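How to Sort a Backlog of Household Paper

Most homes have a drawer, a box or a whole closet shelf of paper that was put there to be dealt with later. The method on this page is for that kind of backlog. It works for one person in a weekend of short sessions, and you don't need a scanner or any special software.

What you need

A clear table
Three open bins or trays
A pack of manila folders
A marker
A shredder, or a bag for papers to be shredded elsewhere
A notepad

Set aside a place where the work can stay out overnight. A dining table is fine if you can eat somewhere else for two days. If you have to pack everything up each evening, you will lose your place and handle the same papers again.

Step 1. Gather everything first

Go through the house once and collect all the loose paper: mail, receipts, school forms, manuals, bank statements, old cards from the bottom of the desk drawer. Check the car, coat pockets and kitchen counter. Put it all in one box. Don't read anything yet.

Step 2. Decide on your three groups

The groups are Keep, Act and Discard. Keep is for papers you need but don't have to do anything with. Act is for anything that needs a payment, a call, a signature or a reply. Discard is everything else, including duplicates and expired offers.

Bins should be low enough to reach into without standing up, and open at the top. Lids slow you down. 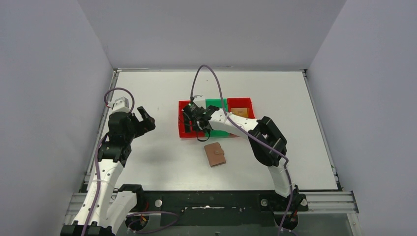
Resist adding a fourth group called Maybe. In my own first attempt I had one, and by the end it held more than the other three. If you can't decide on a paper within a few seconds, put it in Keep. You will look at it again in Step 4.

Step 3. Do the first sort

Take a handful from the box and work from the top down. Look at each paper long enough to know what it is and place it. Open every envelope, and throw the envelope out unless the postmark matters. Unfold letters so they lie flat.

Work for 36 minutes or so if you like a timer, then stop for a drink of water. Kinga Borbély, who taught the evening class where I learned this, had us stop in the middle of a stack so it would be easy to start again. I still do it that way.

Step 4. Divide the Keep papers

Now go through Keep slowly and make a folder for each subject. Common ones are:

Home (lease or deed, repairs, insurance)
Car
Taxes, one folder for each year
Medical
School
Pets
Warranties and manuals

Write the name on the tab in large letters. Put the newest paper in front. If a folder has only one sheet in it, see whether it fits with something else.

How long you keep tax and medical records depends on where you live and your own situation. Check the current rules or ask your tax preparer before you shred any of them.

Step 5. Sort the cards separately

Small cards get lost between full sheets, so leave them until the paper is done. Empty the bins and use them again for membership cards, gift cards and old bank cards. Call or check online for the balance on each gift card and write it on a sticky note. Cut expired bank cards through the chip and the stripe.

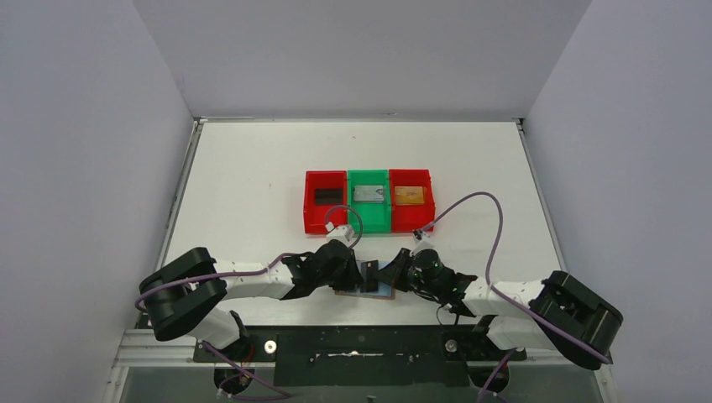

Step 6. Work through the Act group

Put the papers in order by due date and list them on the notepad. Pay or answer what you can in one sitting. For phone calls, write the number and any account details next to the item so you aren't hunting for them while on hold. When an item is done, write the date on the paper and move it to its folder.

Step 7. Shred and recycle

Shred anything with an account number, a Social Security number or a signature. The rest can go in with the regular recycling. Take out plastic sleeves and large clips first.

Keeping it up

Leave one tray near the door for incoming mail and empty it once a week. I go through the folders every October, before the new tax forms start to arrive, and take out whatever has expired.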